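Chore robots

A chore robot is a machine meant to take over some bit of ordinary work, at home or on a shop floor. I've been keeping this entry going since June, and what I get asked most is whether they can do it yet. Short answer: some of it, in some rooms, on a good day!

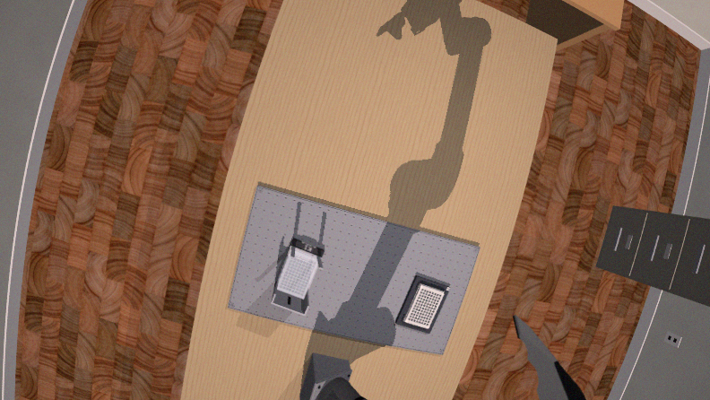

Sellow wrote in to say I'm too easy on them, and that a machine which can handle a rack on a bench still has no idea what to do with a wet sock. Fair enough, and I've moved laundry down to "not yet" (it was only ever at "sort of").

Bench work

Trays, plates and racks are the friendly end of the business. They're stiff, they keep their shape, and every hole is where the last one was. A lot of the practice happens in simulation, with a simulated arm at a simulated table, so a bad grab costs you zero broken plates. The Polledley trial ran 500 tray moves that way and 963 on a real bench, and I'd still call the real ones the better test.

Household work

Oh boy. Floors are pretty much handled, if you pick up your cables first. Dishes are so-so. Folding is slow: the Anar machine took 14 minutes over one bath towel, and I've seen neater piles on my own bedroom chair.

Shop floors

Much better news for anyone who likes things bolted down. Same part, same spot, all shift long, and the arm is happy. Mix up the parts in a bin and you're back to calling a person over.

See also: Dimitrov bench test, Grippers, Dishwashers

Last edited 2021-10-12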